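Parkwood Robotics Club Handbook
Section 5: Cloth task set-up
Flora Ogilvie, February

1. Lay the yellow cloth on the white table and open the gripper.

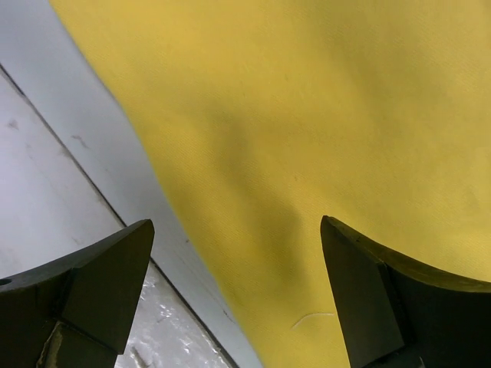 2. Set the speed to 3 for a new program.

CAUTION: Keep hands clear while the arm is live.

3. Jog the fingertips to the hem.

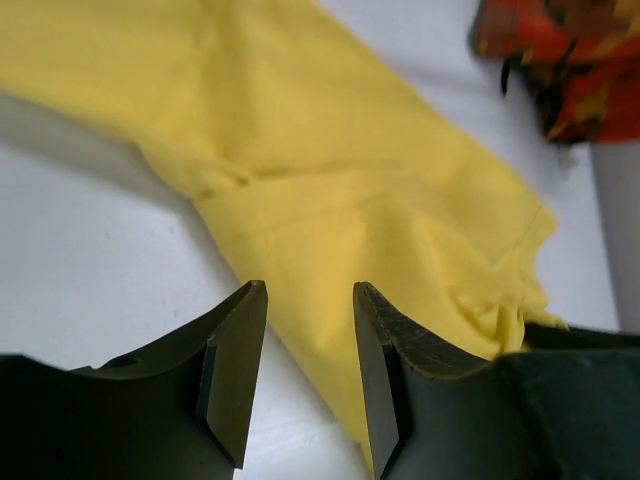
Can I skip homing after a stop?
Home the arm every time, then reload your program.

4. Save the start position.
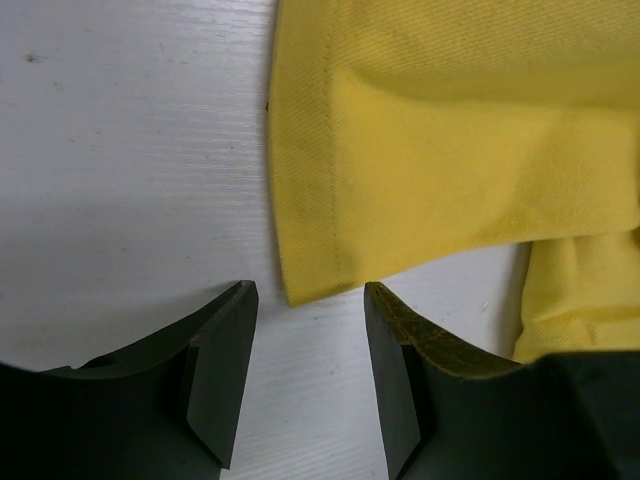 5. Run once and log the result.

Related
Gripper care
Wodstead meet rules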